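Our paper on two-arm handover is finally accepted, after one rejection and a lot of rewriting. I will try to explain the method here in small posts, with everyday words. Please be patient with my English, I check each sentence twice. (1/17)

The project is called Femora. The question is simple to ask: when two robot hands share one table, how does each hand know what the other one is going to do? (2/17)

The usual answer is a central planner. One program knows all the joints of both arms and decides for both. It works well, but if you change one hand, you must do a large part of the modelling again. (3/17)

We wanted to try something with less shared knowledge. In our method each arm has its own policy. It receives its own joint angles, and the view from its own wrist camera. It receives no joint data from the neighbour. (4/17)

So the only way to learn about the other arm is to look at it. We call this part of the network Zultus. It takes the wrist view and gives a short guess: where will the other hand be two seconds from now? (5/17)

Two seconds was not our first choice. In January we tried a longer horizon and the guesses became very vague. The arm then behaved like a person at a narrow door, going forward and back, forward and back. (6/17)

For those who asked what the policy has to work with, I attach one view from the wrist. (7/17)

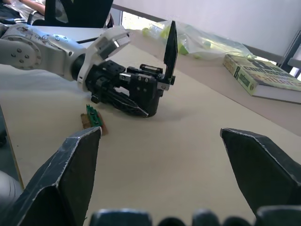 Wrist view. The two dark fingers in front belong to the hand that carries the camera; the black hand in the middle is on the other arm. The small green board on its brown wooden block is at the left.

I like to show this kind of view because our own fingers take so much of it. In the first version of the training we masked them out, as I thought they were only noise. This was my mistake. (8/17)

With the mask, the prediction error went up. My explanation is that the network uses its own fingers as a kind of ruler. It knows their size, so it can judge how far away the other hand is. I say "my explanation" since we have not proved it yet. (9/17)

Also please notice the background. We did not clear the table to the wall, so there is a book and a plastic bag with green round things in it. A reviewer asked if clutter like this should be removed. We prefer to keep it in the training data. (10/17)

Now the data. We collected 2402 episodes by teleoperation, with one operator for each arm. The operators were asked not to talk to each other. I was surprised how difficult this is for people, me included. (11/17)

From these we kept 527 episodes apart for testing. They were recorded in another room, in our partner lab at Lurkmont, with different lamps and a different table. No episode from that room was used for training. (12/17)

The main result: with Zultus, the two arms blocked each other much less often than with the same policy without the prediction. Against the central planner we are still behind on speed. Our arms wait more than they need to. I want to be clear about that, as the short summary on the lab page sounds a little more optimistic than I would write it. (13/17)

The failures interest me more. We looked at 161 of them by hand. The largest group is when the other hand folds its fingers downward and hides its own fingertips. From the wrist, a hand that is closing and a hand that is resting can look almost the same. (14/17)

A second group comes from strong light behind the table. When there is a bright opening at the back, the dark hand loses its detail and the guess jumps. We tried changing the exposure during training, which helped a bit, but the problem is still there. (15/17)

For the next step we want to add a touch signal, using a fingertip sensor that we are building under the name Maeng. Perhaps it can help in the cases where looking is not enough. It is too early to promise anything, the wiring is still breaking every few days. (16/17)

The code is being cleaned up and the test episodes will be shared first, the training ones later, as they are quite heavy. If you work with different hands than ours and want to try the prediction part alone, write to me. I answer slowly but I answer. (17/17)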